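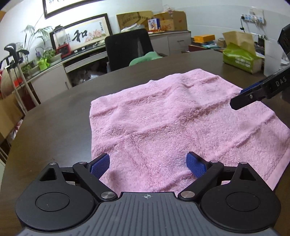
## 4. Folding towels on a table

The Dinura card that comes in the towel packet promises "a perfect fold in seconds". Treat that as advertising. These steps are slower and give a stack that stays up.

1. Clear enough table for the whole towel. If an edge hangs over, it will drag everything out of line.
2. Lay the towel flat with the long side facing you. Smooth from the centre out with an open hand. Soft wrinkles in terry are fine, and chasing every last one is a waste of an evening.
3. Find the woven border and use it as your straight edge. Don't trust the hem, which often shrinks crooked.
4. Take two corners and bring them across to meet the far pair. Put them down before you let go.

**Note:** Gonzalo Benítez wrote the first version of this section and had you shake the towel out between steps 2 and 3. I've dropped that. I tried it both ways and couldn't see any difference in the fold.

If the towel bunches up, don't try to fix it from the middle. Pick up one corner, lift until the cloth hangs from it, and look for the next corner along the edge.
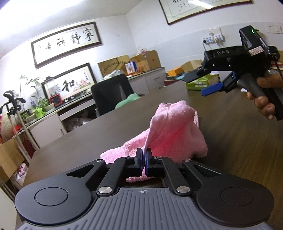 Once you have both corners, lower the far edge first and go back to step 2. It sounds fussy - it's still quicker than tugging at a heap.

5. Fold in half again, then in thirds for a shelf or in half for a drawer.
6. Stack with the folded edge facing out.

**Caution:** Keep piles to 4 bath towels. The Promier shelf is sold as good for more than that, but ours leaned.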